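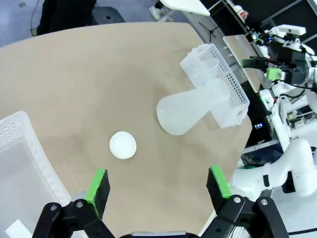

Soaking stamps off old envelopes is my favorite way to spend a rainy afternoon, and you can do the whole job with things you already have in the kitchen. You need a shallow dish, a pair of stamp tongs (the flat-tipped kind, not the pointy ones from the bathroom cabinet), a stack of plain white paper towels and a couple of heavy books. Clear yourself a good stretch of table before you start. Leave out a plastic organizer with a few compartments, a translucent white one like the one toward the back of the table is fine, and you can sort as you go!

Trim first

Cut the corner off the envelope and leave a nice wide margin of paper, half an inch or so on every side. Don't try to cut close to the perforations. I clipped the teeth off a lovely lighthouse stamp in my first week and I still have it, in the back of the album, where I have to look at it.

Before anything goes near water, turn the envelope over and check the postmark. If it's a full, clear circle with the town and date readable, think about keeping the whole piece. Collectors of postmarks will be very glad you did.

Sort by paper color

Red, green and deep blue envelopes bleed like crazy. Soak those by themselves, in cool water, and change the water the minute it turns. Brown kraft paper leaks a bit too. Purple ink from rubber stamps is the worst of all, so those pieces go last or not at all.

The soak

Lukewarm water, no soap. Float the pieces face up and leave them alone for 8 minutes or so. Older gummed stamps will slide off on their own, and it's such a satisfying thing to see. If one is stubborn, give it more time. Never peel the stamp away from the paper. If you must peel, hold the stamp flat and peel the paper away from the stamp.

I do six at a time. With more than that in the dish they pile up on each other and you lose track of what's loose.

Once a stamp is free, rinse the back in a second dish of clean water and rub it very gently with a fingertip. If it feels slick, there's still gum on it, and it will glue itself to your paper towel later.

Self-stick stamps

Many newer self-stick stamps won't come off in water no matter how long you wait. Sixten Sæther, who runs the swap table at our Fjeld stamp club, trims his neatly on the envelope paper and puts them in the album that way, and I've come around to it. If you're set on getting them off, there are citrus-based sprays that loosen the glue. Open a window, try it on a common stamp first, and dust the back with a little talcum powder afterward so it doesn't stay tacky.

Drying flat

Lay the stamps face down on a paper towel with no print or texture on it. The quilted kind leaves little dimples! Let them sit until they start to curl, then move them between two fresh sheets and put the books on top. Overnight is good, two nights is better in damp weather. In September, when our house gets muggy, I give them four.

Odds and ends

Use tongs for everything once the stamps are dry. Fingers leave oil, even clean ones.

Glassine envelopes are cheap and worth having. Write on them before you put the stamps in.

Save the duplicates. Kids love them, and so does anybody else just starting out.

Keep the album standing upright, like a book, away from outside walls and well away from the kitchen.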